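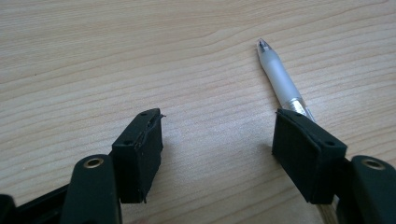

Pads should be changed like tires, before they fail, a customer wrote to Grivex in the spring, and the company has now made a test around this remark. The results of the comparison, which was carried out together with the engineering office Dullach, are published this April.

Grivex makes hand-held grippers and the matching fingers for robot arms. The same finger can be used on both, so a movement that a person shows by hand can later be repeated by the arm. The weak point of this design has always been the pad at the end of the finger. It has to be soft enough to hold a thin object on a desk, and it must also survive being pushed against the desk many times.

For the test, 12 pairs of pads were mounted on hand-held grippers of one model. Every pair was used on the same kinds of tasks: lifting a pen from a wooden desk, turning a key, closing a small box and moving a paper cup without pressing it flat. Each pair had to complete 2,000 grips. After every 500 grips the pads were taken off, weighed and looked at under a lamp, then mounted again.

Four materials were compared. Two of them are foams with a thin black covering, one is a solid rubber, and the last is a rubber with a pattern of fine grooves. The solid rubber kept its shape best, but it lost the pen more often than the others. Both foams held the pen well. Their covering, however, started to open at the upper inner corner, and in most pairs the left pad was worn earlier than the right one. Dullach explains this by the way people hold the tool: right-handed operators tend to touch the desk first with the left finger.

The grooved rubber was in the middle on almost all points. Grivex will offer it as the standard pad from this summer. The foam pads stay in the catalog for light objects, with a new recommendation to inspect the corners after 500 grips and to replace both pads together, also when only one of them shows damage.

A worn corner changes more than the look of the tool, the report says. When threads of the covering stand up, they can touch a small object before the pad does and move it a little. For an operator this is easy to correct with the hand. A robot arm which follows a recorded path will not always correct it – and then the grip fails.

The pads are fastened with two screws and can be changed in about 4 minutes. Existing customers do not need new fingers, the hole positions remain the same.

The full report, with the measuring tables for all pairs, can be requested from Grivex free of charge. A second comparison, on the Melnyk controller and with a closing force that can be set in steps, is in preparation.

Press contact: Grivex, Communications Office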